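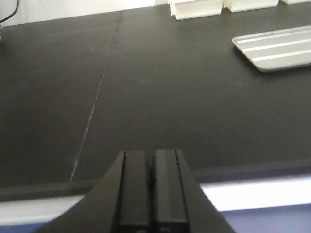 Diapo 1. Pince à deux doigts, plan de travail noir, plateau en aluminium.

Notes orateur, Armelle Rolland. Durée visée : 25 minutes avec les questions.

DIAPO 1
Laisser la photo à l'écran pendant que les gens s'installent. Me présenter rapidement : douze ans de méthodes en atelier, les trois dernières à Lundinlow.
Poser la question du titre : est-ce qu'une machine sait débarrasser une table ? Demander à main levée qui répond oui. Ne pas commenter le résultat, on y revient à la fin.
Montrer les doigts : presque fermés, rien entre les deux. Le plateau est plus loin, à droite, posé de biais. Pour nous, c'est un geste sans intérêt. Pour la machine il faut décider où saisir le rebord, sous quel angle arriver, et avec quelle force serrer.
Faire remarquer les reflets sur le métal, les rainures ressortent très clair. Dire que le métal brillant est pénible pour beaucoup de caméras de profondeur. Ne pas entrer dans l'optique, il y a toujours quelqu'un pour poser la question après.

DIAPO 2 : CE QUI MARCHE
Les pièces identiques, présentées toujours au même endroit. Exemple de la ligne Procházka : 1 664 pièces par poste, un opérateur qui passe recharger les bacs. C'est acquis, ça tourne, personne dans la salle ne sera surpris.
À la maison : l'aspirateur, la tondeuse. Des machines qui roulent et qui n'attrapent rien. Insister sur ce point.

DIAPO 3 : CE QUI MARCHE À MOITIÉ
Ranger de la vaisselle rigide. Plier une serviette, à condition qu'elle soit déjà à plat. Prendre un plateau vide et le poser ailleurs.
Donner nos chiffres de l'essai Wikau : 200 prises de plateau, 90 sans intervention humaine. Laisser un silence. Préciser ensuite que les plateaux étaient posés n'importe comment, exprès, et que la plupart des échecs venaient du rebord attrapé trop haut : le plateau pivote et tombe.
Si on me demande le temps de cycle : plus de 2 minutes quand la machine doit s'y reprendre. Une personne met quelques secondes.

DIAPO 4 : CE QUI NE MARCHE PAS
Le tas. Linge mélangé, évier plein, fond de caisse avec des visserie de trois tailles. Dès que les objets se touchent ou se cachent, le taux de réussite s'effondre.
L'imprévu banal : une éponge oubliée, un enfant qui passe, une lampe qu'on allume.
Raconter l'essai de mars chez Kukivbridge : réglage fait le matin, soleil rasant vers 16 heures, on a tout repris le lendemain. (Court, une minute maximum.)

DIAPO 5 : ALORS, OUI OU NON
En atelier : oui pour une tâche étroite si on accepte d'aménager le poste. Compter le temps d'aménagement dans le prix, les devis l'oublient souvent.
À domicile : pas encore. On ne va pas demander aux gens de ranger leur cuisine pour que le robot puisse la ranger.
Revenir au plateau de la diapo 1. Reposer la question, refaire lever les mains.

QUESTIONS PROBABLES
L'emploi : répondre sur ce que j'ai vu, des postes déplacés vers le réglage et le rechargement. Ne pas extrapoler.
Le prix : renvoyer au tableau en annexe.
Les humanoïdes : dire que la difficulté reste dans la main, jambes ou pas.

Penser à reprendre l'adaptateur vidéo en partant.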